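Regional Employers Study: Working Notebook
Entry of Feb 23, 2024
Kept by Maricica Furtună

The second round of calls to local employers has been completed, and the returns have been entered in the shared table. Sixteen firms were approached in this round. Cormier and Cendico have both supplied full staffing figures by department. Ivimeo has supplied a total only, and a further request has been sent to its personnel office.

Cormier reports 40 open posts, most of them in maintenance and dispatch. The figure includes seasonal posts which will not be filled until July, and it should not be set beside the Cendico figure until these have been taken out. Colleagues working on the vacancy chart are asked to leave the Cormier row blank for the present.

The heading "manufacturing" continues to cause difficulty. Grarnach describes itself as a manufacturer, although the greater part of its staff are engaged in repair and storage. In the first round it was entered under manufacturing on the strength of its own description. I have now entered it by the main activity of its staff, and have kept the earlier entry in the notes column so that the change can be traced.

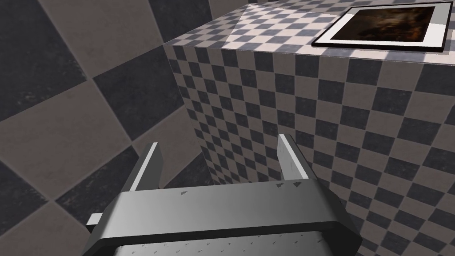
Simulated view: grey gripper with fingers open, beside a checkered block.

Part-time posts are still being recorded in two ways. Some employers give a head count and others give full-time equivalents. Where both are available, both are to be entered. Where only one is given, the type must be marked in the column beside it. Several rows from the first round lack this mark and will have to be checked against the original letters.

Wage bands were left out of this round at the request of two firms. It is proposed to ask for them separately, using wider bands than before.

Outstanding: Ivimeo departmental figures; seasonal posts at Cormier; missing marks in the first-round rows. The draft table is not to be sent outside the office until the first of these has been received.

M. Furtună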